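# About Prekcombe Blankets

Prekcombe sells printed throws and blankets for sofas, guest beds and the back seats of cars. We started in March with 16 designs and a rented unit in Lirnstead, and we are still in the same unit, although we have since taken the one next door for storage.

The business was set up by Gareth Haslam after several years buying bedding for other people's shops. He kept seeing the same plain gray and beige throws come through and thought there was room for something with more color in it. The first designs were drawn at his kitchen table. Two of those are still in the range.

## What we make

Our blankets come in 3 sizes. The smallest is for a lap or a child's bed, the middle one covers a two-seat sofa, and the largest will hang over the sides of a double bed. All of them are soft on both sides and have a stitched edge.

We have two main print families. Nallora is the floral range, with big simple flowers over stripes. Tazi is the geometric one, mostly checks and blocks. Nallora outsells Tazi by a long way, and people who buy one often come back for a second in a different color.

The most popular print in the range has large orange and mustard flowers on sage-green and white stripes. We were not sure about the stripes at first — they looked busy on paper — but they settle down once the blanket is spread over something.

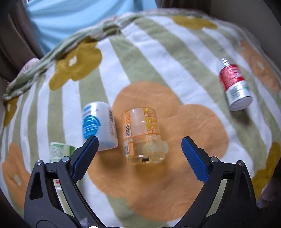
A blanket in a family home gets used for all sorts of things besides keeping warm. Customers write to us about picnics, forts, dog beds and long car rides. Drinks are the usual trouble, so we wash every new fabric repeatedly before we put it on sale and we keep a swatch from each batch to compare against. If a print fades more than we like, we don't sell it.

## How we work

We print in small runs, usually 300 of a design at a time and never more than 600. When a run is finished we decide whether to repeat it. Some prints go away for good. If you have bought one and want a match, write to us with the name on the label and we will check the shelves.

Orders are folded and packed by hand in Lirnstead and leave the unit Monday through Friday. Blankets with a flaw in the print or the stitching go in the seconds bin and are sold at a lower price from the front counter.

## Washing

Wash cold with similar colors and tumble dry on low. Skip the fabric softener, which flattens the pile. For a spill, blot it with a cloth first and then wash as usual.

## Visiting

The counter is open Thursday to Saturday. Parking is behind the building — use the second entrance, as the first one belongs to the tire shop.

Page updated 10 Jul 2019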